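Web Security Project Report: Path Traversal and Broken Access Checks in a Small File Sharing App

Course project, second term. Group of three.

What we set out to do

Our group wanted to build something small, break it, and then fix it. The assignment allowed either a survey of published bugs or a practical project, and we jumped at the practical one! We had all read about path traversal, and we had all assumed it was an old problem that modern frameworks had more or less taken care of. After spending a term on it, we don't think that anymore.

The app we built is called Brirnow. It is a simple file drop for student clubs: you log in, upload a document, and share it with the other members of your club. It is written in Python with a small web framework and a SQLite database, and it runs in a container on a machine in the Sunedstead lab. Everything in this report was tested against our own copy, with made-up accounts and made-up files. Please do the same if you try any of it. Poking at servers you don't own can get you in real trouble, even if you mean well.

How the first version worked

The download page took the file name straight from the address. A request looked like this:

/download?name=minutes.txt

The server joined that name to the uploads folder and sent back whatever it found. In code it was close to this:

path = os.path.join(UPLOADS, request.args["name"])
return send_file(path)

Two lines, and it worked the first time we ran it. We were pretty proud. It took less than a minute to get the settings file out of it, by asking for ../config.py. The settings file held the secret key used to sign session cookies, so with that one request we could make a valid cookie for any user, including the admin account. We knew in theory that one bug can open the door to the next one, but watching it happen on our own app was the most exciting hour of the term (and a bit embarrassing).

There was a second surprise hiding in os.path.join. If the second part starts with a slash, Python throws the first part away. So /download?name=/etc/passwd went right past the uploads folder with no dots at all. None of us knew that going in.

First fix, and why it failed

Our first idea was to strip out every "../" from the name. This is the fix that comes up in a lot of forum answers, and we wanted to test it properly. It fails in several ways. The one we liked best is the nested version: if you send "....//" and the filter removes the "../" in the middle, what is left over is "../" again. The filter builds the attack for you.

We also tried decoding the name before filtering it. The framework had already decoded it once, so our second decode meant that a double-encoded dot got through a check placed earlier in the code. Adding more decoding made things worse. We took that step out again.

The testing tool

Typing requests by hand got old fast, so we wrote a script called Ploltel. It reads a list of file name tricks from a text file, sends each one to the app, and compares the reply with what a safe server should say. Our list has 69 entries. Some came from our course reading and some we thought up ourselves late at night — those were the fun ones.

Against the first version of Brirnow, 50 of the entries returned a file they should not have. After the filter fix it was 11. That looked like great progress on a chart, until we remembered that an attacker only needs one.

We made one mistake in Ploltel that cost us most of a weekend. It counted any reply other than 404 as a hit, so a login redirect was scored as a leak. Once we changed it to look for a marker string we had placed inside the target files, the results made sense. All the numbers in this report come from the corrected script.

The fix that held

The version we turned in does three things differently.

Files are no longer stored under the name the user picked. Each upload gets a random ID, and the original name is kept in the database only so it can be shown on the page and used for the download. The address now has the ID in it and no file name.

The server resolves the full path, follows any symbolic links, and then checks that the result is still inside the uploads folder. We compare whole path parts. A plain "starts with" check would let /srv/uploads_old pass as if it were inside /srv/uploads, and yes, we made that mistake in a draft.

Secrets moved out of the app folder and into environment variables. We also run the app as a user that can't read much of anything else on the machine.

With these changes, none of the entries in our list got a file back. 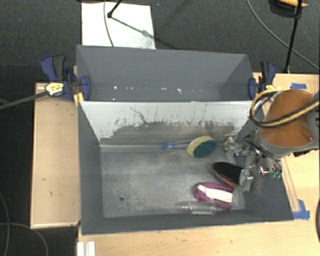 Page last changed: December, 4:40 p.m.

Access checks

Fixing the path problem made us look harder at who was allowed to download what. The random IDs are hard to guess, but that is no substitute for a permission check. People paste links into group chats all the time. In our middle version, anyone who was logged in could open any file if they had its ID, even if they belonged to a different club.

We added a check to the download route, and then found that the preview route and the "download all" route had the same hole. In the end we moved the check into one function that every route has to call before it can touch a file. We called it the Heydari function after the name of our lab room, and the name stuck so well that it is still in the code. There is a test that fails if a new route opens a file without going through it.

What we would do next

Uploads still need work. We limit file size, but we trust the content type the browser sends, and a user could upload an HTML page that runs a script when another member previews it. Serving every file as an attachment would help a lot, and so would a separate domain for user content. We have the first one half done in a branch.

We would also like Ploltel to make up its own test cases by mixing encodings and separators. The list we have only covers tricks that somebody had already thought of, and the app has only been tested on Linux. Windows paths, with backslashes and drive letters, are a whole other adventure!

Running it yourself

The code is in the shared course folder. Start the container, run the setup script to create the test accounts, and then run Ploltel with the address of your copy. Use the branch named "first" if you want to see the broken version. Keep that one on your own machine with the network port closed to the outside.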